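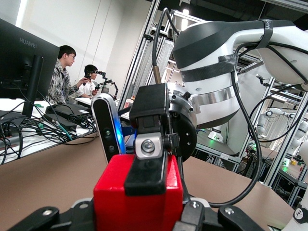

Hullside Manipulation Software Program
Interim Progress Report to the Hatau Fund
Submitted 20 March 2025

1. Purpose of this report

This report describes work completed under the second stage of the grant, which supports the development of control and perception software for two-arm tabletop manipulation. It covers the period since the January review. Spending is reported separately on the Fund's standard form.

The software is developed at Hullside under the project name Wunovik. The perception component was begun under an earlier award and retains its original name, Magalhães, in the code and in the technical documents supplied to the Fund.

2. Status against the work plan

Work package A, arm control, is complete except for documentation. Work package B, perception, is complete for painted objects of a single shape and remains open for mixed shapes. Work package C, two-arm planning, is in progress and is the main subject of this report. Work package D, recording and review tools, was brought forward at the Fund's request and is now in daily use.

The change in order was agreed at the January review. It has delayed the planned start of mixed-shape trials, and a revised date is proposed in section 7.

3. Arm control

Both arms now run from a single control process. Under the previous arrangement each arm had its own process and its own clock, and commands intended to be simultaneous could arrive at different times. The combined process issues commands to both arms on one schedule and records what was sent together with what each arm reported back.

The stop behavior has been rewritten. A stop request on either arm now holds both, and neither resumes until the operator has confirmed the state of each. Operators had asked for this change after the first stage. It adds a short interruption to some trials, and we consider that acceptable.

Gripper commands were previously handled outside the motion schedule. They have been moved inside it, so that a closing command can be tied to the arm reaching a given position. Trial logs are easier to read as a result, and a class of early-closing faults has not been recorded since the change was made.

4. Perception

The Magalhães component combines views from cameras at the wrist with a fixed view of the table. Its task at this stage is to report the position, rotation and color of each cube, and to state how certain it is of each report.
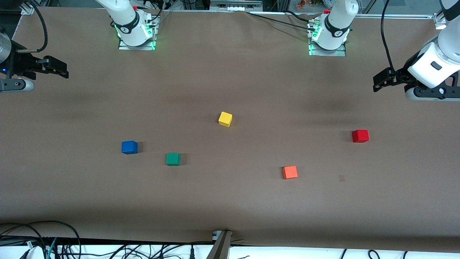
Cubes are laid out on brown paper for the single-shape trials, with the spacing and rotation varied between layouts. The fixed view supplies the first estimate for every cube. The wrist view is then used to correct the estimate as the gripper approaches. When the two disagree by more than the permitted distance, the planner is told to withdraw and look again before any grasp is attempted.

Color naming required more effort than expected. Dark green and blue were confused under uneven lighting, chiefly where the arms themselves shaded the surface. The naming step now compares each cube with the paper immediately next to it and no longer relies on a fixed color table. The color table has been kept as an option for other sites.

Creases in the paper also produced false edges in the depth data. A filter for these has been added. It works well on shallow creases and less well where the paper lifts at the front of the table. Objects placed very close to the front edge are therefore outside the supported area for the present release.

5. Two-arm planning

The planner decides which arm should take which cube, in what order, and by what path. In the first stage this was done by dividing the table down the middle. That rule was simple and safe, but it left cubes near the center line to be handled slowly, with one arm fully withdrawn.

The present version assigns cubes by the cost of reaching them and reserves a volume of space for each movement. The second arm may enter any space that is not reserved. If no path is available, it waits at a holding position at its own side of the table.

The recorded set for this period contains 1725 trials. Of these, 464 used the new assignment method and the remainder used the dividing rule, which was retained for comparison. Thirteen trials with the new method ended in a planner stop. In each case the software halted as designed, and the logs show that the reserved volumes had been calculated from an outdated wrist position. A correction is in testing.

Cables are not yet represented in the planner's model of the workspace. Wrist rotation is limited in software as a temporary measure, which rules out certain grasps that the arms could otherwise make. We intend to replace the fixed limit with a simple cable model during the next period.

6. Recording and review tools

Every trial is now saved with camera views, arm positions, commands and planner decisions on a common timeline. Reviewers can move to any point in a trial and see which estimate the planner was using at that moment. The fault described in section 5 was found in this way.

Two items remain open. Export to the Fund's preferred archive format is slow for long trials, and the search function does not yet cover operator notes. Both are scheduled for the next release.

7. Changes requested

We request the Fund's agreement to the following changes.

Mixed-shape trials to begin after the wrist position correction has been accepted, and not in parallel with it.

The cable model to be added to work package C as a named deliverable, within the existing budget.

The written operator guide to be delivered together with the control documentation under work package A, as a single document.

8. Risks

The principal risk is that the cable model proves more demanding than planned. Should that occur, the rotation limit will stay in place and the mixed-shape trials will be restricted to grasps within it. A lesser risk concerns lighting, as the color naming method has been tested only at Hullside. Recorded views from a second site would allow this to be checked without moving equipment, and we would welcome the Fund's assistance in identifying a suitable partner.

9. Next period

Work will proceed in this order: acceptance of the wrist position correction, first version of the cable model, release of the revised review tools, and the start of mixed-shape trials. The trial logs supporting section 5 are available to the Fund's technical assessor on request.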